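Support > Closed tickets > Student projects > Gripper and wrist camera

Ticket 206
Subject: Gripper stops short of full close, intermittent
Project: Plodidero (senior design, pick-and-place cell)
Opened by: Aldana Salinas
Assigned to: Euan Morrison
Status: Closed

Initial report (Salinas)

Gripper on the Plodidero arm reports "object detected" on an empty close. It happens on some cycles and not on others. Commanded position is fully closed, force at the default. When the fault occurs the fingers stop with a gap between the pads and the status register reads as if a part is held. The task script then goes to the drop pose and releases nothing, and the cycle counter increments. This makes our success rate in the log meaningless.

Power cycling clears it for a while. Homing the gripper also clears it. Swapping the communication cable for the one from the Gunton bench made no difference. We have a design review in November and need a run of 400 logged cycles before then.

Reply 1 (Morrison)

Please send the following before changing anything else:

Gripper firmware version and the driver commit you are running.
The script section that opens and closes the gripper, including any waits.
A log with the requested position, reported position and motor current for each close.
One wrist camera still with the gripper commanded fully open.

Do not raise the force setting to push through the stop. If something is binding, more force will hide it until a linkage pin goes.

Reply 2 (Salinas)

Firmware and commit are in the attached text file. The driver is the lab fork, unmodified. Close command is sent, then the script waits for the status flag, with a timeout of 2 seconds. Logging was only recording the flag, so I added position and current at each poll and ran a short batch with no parts on the table. Fault appeared in that batch too, so it does not depend on the part.

Still from the wrist camera, gripper commanded open:

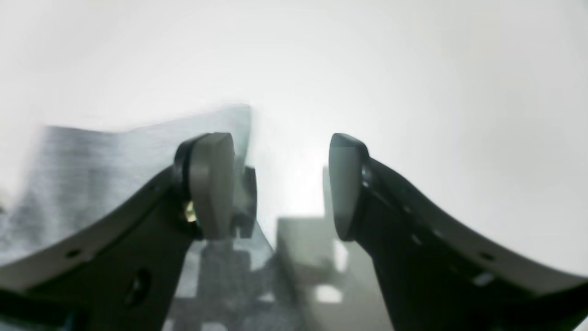
Current rises sharply right before the false detection. The reported position at the stop is not the same each time. I expected a fixed value if it were a hard mechanical interference, so I was leaning toward a software cause, but I have no explanation for the current.

Reply 3 (Morrison)

Agreed that the variable stop position argues against a fixed obstruction. It does not rule out friction. Current rising before the stop means the motor is loaded, and the driver does not invent that. Treat it as mechanical until shown otherwise.

Two things from the still. The pads do not match in shade; the left is light gray, the right is darker with a green cast. That may be lighting. Check whether they came from the same set, and measure the thickness of both. Separately, exposure is too high. The background is close to white across the upper half. It has no bearing on the gripper fault, but your part detector will have trouble with it. Lock the exposure and bring it down before the logged run.

With the arm powered off and the gripper disconnected:

1. Move the fingers by hand through full travel, slowly. Note any position where resistance changes.
2. Check each pad for rotation on its hub. Compare left to right.
3. Check the pad fasteners with the small driver. Snug only. Do not use threadlocker yet.
4. Look for cable contact with the linkage at several wrist angles, including the drop pose.

Report results by step number.

Reply 4 (Salinas)

1. Travel is smooth from open to mid. There is a stiff region toward closed, and it moves when the wrist angle changes.
2. Left pad has slight play. Right pad has none.
3. Left fastener took part of a turn. Right was already tight. Play on the left pad is gone.
4. The camera cable is under tension at the drop pose. With the wrist rotated past that, the cable presses on the back of the linkage.

Calipers give the same thickness for both pads. I could not establish whether they are from one set. The spares bin in the Vastoddale lab is mixed.

Reran the empty batch after step 3 with the cable left as it was. Fault still present.

Reply 5 (Morrison)

Then the pad was a separate defect and the cable is the likely cause. Reroute with a service loop behind the wrist joint and move the first tie back from the linkage. Run the wrist to both joint limits by hand before powering on. Use hook-and-loop, because zip ties have already cut one jacket in this lab. Repeat the empty batch at the drop pose angle, then with parts.

Also change the script. It should compare reported position against the expected width for the part and reject a detection outside tolerance. The flag alone is not evidence of a grasp. The Picard team's repository has a function for this that you can copy; keep their header comment.

Reply 6 (Salinas)

Cable rerouted. Full wrist range checked by hand, no contact with the linkage. Empty batch completed with no false detections and the current trace is flat until the pads meet. Exposure locked and lowered.

Position check is merged. Tolerance is set to 8 percent of nominal part width. The 400-cycle run has completed. The new check rejected a few grasps where the part had been picked near its corner, and the arm retried those. No empty close was logged as a grasp.

Reply 7 (Morrison)

Results accepted. Add the cable route to the setup sheet with the tie positions marked. Discard the earlier success figures; do not merge them with the new log. Replace both pads from one sealed set when the order arrives and repeat the empty batch after fitting. Open a new ticket if the current trace changes.

Closing.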